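Adura Freestanding Bath, Oval, Two-Tone
Installation and Care Guide
Section 3: Positioning the bath and adjacent furniture

3.1 Before you start

Read this section in full before moving the bath from its pallet. The instructions apply to all oval models in the Adura range, including the Ilville (green exterior, white interior). Basin and cabinet assembly is covered in Section 4.

Two people are required to lift the bath. Wear clean gloves without metal fasteners.

CAUTION: Do not lift or drag the bath by the waste outlet. Do not stand the bath on its rim, even on cardboard. Rim damage caused during handling is not covered by the warranty.

3.2 Choosing the position

1. Check that the floor is level across the full footprint of the bath. The bath stands directly on the floor. Do not place it on a mat or on loose tiles.

2. Mark the centerline of the bath on the floor with masking tape.

3. Leave a gap of at least 100 mm between the rim and the nearest wall or window sill. A larger gap makes cleaning easier.

4. If the bath is to stand below a window, lower any roller blind completely and confirm that it clears the rim.

5. Place the vanity cabinet beside the bath and open each drawer or door fully. Nothing should touch the side of the bath.
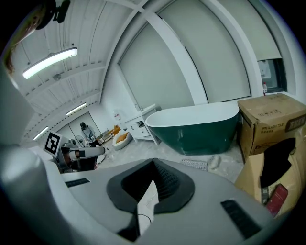
Fig. 3-1. Oval bath placed below windows with roller blinds, vanity cabinet to the left.

NOTE: The vanity cabinet stands on legs and can be moved until it is fixed to the wall. Do not fix it until the bath position is final.

3.3 Setting the bath down

1. Carry the bath to the marked position with the base facing down. Keep it horizontal.

2. Lower one end first, then the other. Keep fingers clear of the base.

3. Align the bath with the tape. To correct the position, lift and set down again. Sliding can scratch both the base and a polished floor.

4. Place a spirit level across the rim, first lengthwise, then crosswise. Adjust the feet under the base with a 13 mm open-end wrench.

5. Remove the tape. 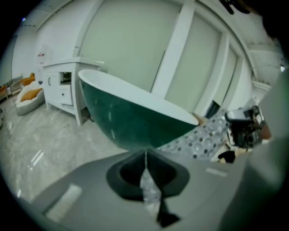
6. Walk around the bath and press down on the rim at several points. If it rocks, repeat step 4.

7. Remove the protective film from the exterior. Leave the film on the interior until all plumbing work is finished.

CAUTION: Do not use a knife to remove the film. Adhesive residue can be wiped off with warm water and mild soap.

3.4 Surface check

Inspect the exterior in daylight and again under the room lighting. A glossy dark finish reflects windows and lamps, and these reflections can be mistaken for marks. Wipe the area with a soft cloth and look from a second angle before reporting a defect.

Report surface defects before connecting the waste. Quote the model name and the number on the carton label. For a replacement set of feet, order part 964.

Continue with Section 4, Wusten vanity cabinet and basin.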